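Paston equipment desk
Ticket: second pair of hands for the sorting bench, request returned
Status: open, waiting on requester (that would be me)
Opened: Feb 5, 2020

Original request
Please approve two robotic hands, one left and one right, plus mounting kit, from Haslam. Quote attached. Needed before July, when the Rellside line moves into our building and brings its produce with it.

Reply from purchasing
Returned. Quote is over the 2000 limit for a single line item. Please split into smaller items.

Update from requester
Split into left hand and right hand. Resubmitted as two lines.

Reply from purchasing
Returned. Looks like one purchase split to get under the limit.

Update from requester
It is one purchase split to get under the limit. You asked for that. Resubmitted as one line with a capital form, all 16 pages, including the page on whether the equipment will be grazing on company land.

Reply from purchasing
Capital form received. Three problems:
1. No running costs given.
2. No second quote.
3. "Will it pick up a potato" is not an accepted business case.

Update from requester
Running costs added. Haslam wants a service visit every year and won't say what happens if we skip it, so I put the visit in. I also added spare fingertips, which they price like jewelry, and a line for the person who has to stand there and watch for the first 7 weeks. That person was missing from last year's budget and we paid for them anyway.

Second quote is from Trandanley. Cheaper hands, but the mounting kit is extra, the cable is extra, and the software is rented by the month forever. Over two years they come out dearer than Haslam. I tried to put this in the comparison table but the table only has a box for sticker price, so I typed it in the box for fax number.

Reply from purchasing
Please do not use the fax box. What can be cut from the order?

Update from requester
I went through it. The spare fingertips could go to next year if we're careful, and we're not careful. The service visit stays. We could drop to one hand, which I priced, and it saves less than you'd think, as the controller costs the same for one as for two. The mounting kit is bolts and I've asked if we can buy our own bolts. Waiting on Haslam.

Next step
Business case, rewritten without the question. The money depends on whether we plan for the whole range of produce or only the round, polite kind, and I'd like that settled before anyone signs. I've put in a simulated setup for the potato job, because simulation is the one part of this that fits in my existing budget. It has both hands, an open cardboard box with nothing in it, and one sweet potato on a blue plate. Note the shape of the thing: humped on top, wide at one end and narrow at the other. Any hand we buy has to cope with that, so please compare the quotes on grip before price. If the form has no box for grip, tell me which box you'd like me to misuse.

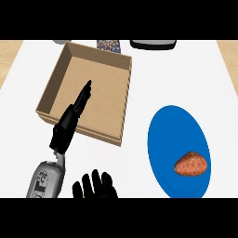
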